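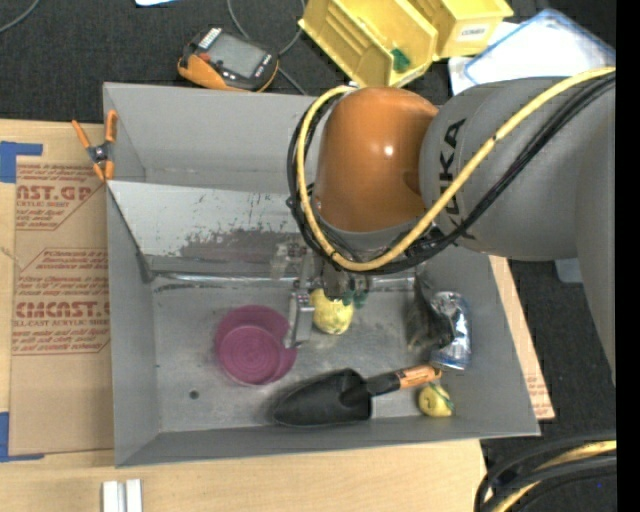
Le bras KUKA au-dessus du bac gris, avec le bol, la truelle et la canette.

Bon, le kit de collecte Carivholm, je l'ai depuis mars et je l'adore (presque) ! 667 exemples de saisie enregistrés, dont une bonne part avec Seraina Leitner, et l'export passe direct dans notre entraînement. Par contre, l'étiquetage des échecs… deux menus à ouvrir à chaque essai, c'est pénible — surtout le vendredi soir. Et la notice, bof. Je mets 4 sur 5 et je le rachèterais sans hésiter.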